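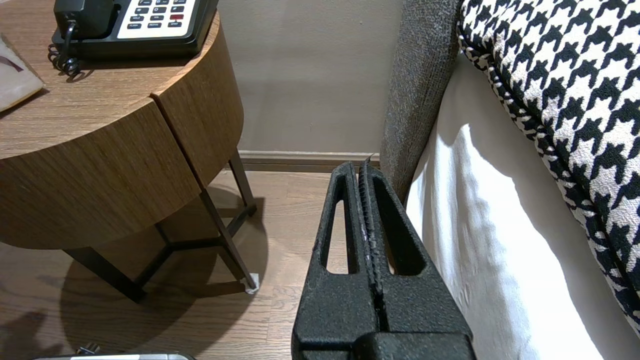 Figure 1. Round bedside table with desk telephone, beside the bed. Guest room, Erraji residence.

Bedside Furniture and Cleaning Access in Short-Stay Guest Rooms
Final Report, Hospitality Facilities Module
Submitted by Vy Từ

1. Purpose of the Project

The project examined how the choice and placement of bedside furniture affects the daily cleaning of guest rooms. The work was carried out at the Erraji residence, a short-stay property used by the school for student placements, during August. The residence had asked for a recommendation before replacing the tables in its 16 rooms on the upper floor.

2. Background

The residence uses two kinds of bedside table. The older kind, listed in the inventory as Drilcombe, is a square cabinet that sits directly on the floor. The newer kind, listed as Gornuvell, is a round wooden table with a drawer body raised on a thin-legged dark metal frame (Figure 1). Both stand on wood-plank flooring against a wall with a baseboard.

Housekeeping staff had reported that dust collected behind the square cabinets and that these were seldom moved during a normal service. Staff had also raised concerns that the legs of the round table were awkward to mop around.

3. Method

Each room was observed during its morning service, beginning at 9:30 a.m. A total of 263 services were recorded on a paper form and later entered in Cusum, the log the school uses for placement data. The form covered the tabletop, the floor under or beside the table, the baseboard behind it, and the side of the bed. Staff were not asked to change their usual routine. Services in which the guest was still present were left out.

4. Findings

4.1 Floor and baseboard. The open space under the round table allowed a flat mop to reach the baseboard without moving the furniture. With the square cabinet, the same strip of floor was cleaned only when two members of staff were working together. The point where the legs of the round table meet in a brace under the cabinet was frequently missed, and dust was found there at the end of most weeks.

4.2 Tabletop. The desk telephone takes up much of the usable surface on either model. Its coiled cord hangs down onto the wood and has to be lifted before the top can be wiped. Printed cards left on the table were often wiped around. The keypad and handset were cleaned in fewer services than the tabletop itself, although the residence's checklist gives them equal weight.

4.3 Bed side. Where the white bed linen hangs down the side of the bed, it can touch the table legs if the gap is narrow. Staff in these rooms tended to pull the table out, make the bed, and push it back, which left marks on the floor.

5. Cost

The residence set aside 2,442 dollars for the work. The supplier's price for the remaining round tables came to 2,000 dollars with delivery. The balance would cover replacement foot caps and felt pads.

6. Recommendations

The round table should be adopted in all upper-floor rooms. The brace beneath the cabinet should be added to the weekly checklist. Telephone cords should be shortened or clipped at the back of the table, and printed cards should be kept in the drawer. A fixed gap between table and bed should be agreed with housekeeping before delivery.

7. Limitations

Only one property was studied, and only in summer, when rooms are aired daily. Guest opinion was not collected. The forms were completed by a single observer, and no second reading was made to check them.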